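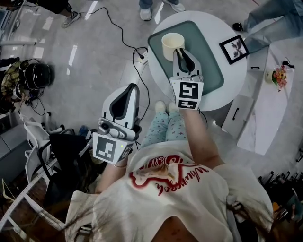 The round table with the green tray and a cup.

Frequently asked questions about the room at Carnwood

Where are you?
Upstairs at the back of the old Irkar building, 117 Villanueva Street. The front entrance belongs to the print shop, and they are tired of giving directions. Use the side door.

How big is it?
940 square feet, counting the bit behind the shelves. People who have measured it themselves get a smaller number and write to us about it.

Is it an old building?
1918, according to the paperwork. The brick is original. The ceiling is a good deal younger, and has never pretended otherwise.

What comes with the room?
The round white table, the white cabinet with drawers, the metal shelving, trays, cups and a kettle. Folding chairs are in the closet by the stairs. Flowers and small framed pictures come and go according to who was last in a decorating mood. You may move them. Please don't improve them.

Can we move the round table?
Yes, with two people, lifting. It was dragged once and the floor has not forgotten.

Does the round table really seat six?
It seats four. We used to say six, and six people who had taken us at our word shared their feelings on the subject. It does very well for tea, cards, small crafts and one laptop with its owner. For anything with dinner plates, ask for the trestle tables when you book.

Can we eat and drink?
Please do. Carry cups on a tray, wash what you used and leave it in the rack. Red wine is allowed and regretted. There is no oven, although we do get asked if the kettle could "do soup." It could not.

Shoes on or off?
Your group can decide. Most end up half and half, with a line of shoes on the floor that somebody trips over on the way to the cabinet. If you go barefoot, remember that it's a working room and that people sew in here. We sweep. Pins are patient.

What is the lighting like?
Bright. The fixtures on the ceiling are fluorescent tubes, on two switches, and neither of them offers a setting called "mood." Lamps are welcome if you bring your own and take them home again. Candles are not. 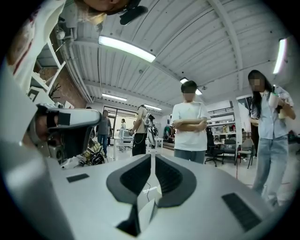 Can we hang things from the ceiling?
No. The panels are corrugated metal and the beams are painted, so tape gives up overnight and hooks have nowhere to go. The pipes along the wall are also a no, however much they look like a coat rail. Banners can go on the front of the shelving with string.

What about the brick wall?
Look at it all you like. No nails, no putty, no chalk.

Who waters the plants?
We do, on a schedule of our own. Well-meaning guests have killed more of them than neglect ever did.

How much is it?
$300 for a full day, 8 a.m. to 10 p.m. Half days end at 3 p.m. sharp, which means packed up and on the stairs, coats included. Bookings go through the Plurkano calendar. If it shows the room as free and also as taken, it's taken.

Do you close in summer?
Only for part of June, when the floor gets repainted. The dates go up on the side door.

I left something behind. Do you have it?
Probably. Look in the bottom of the closet, under the other umbrellas.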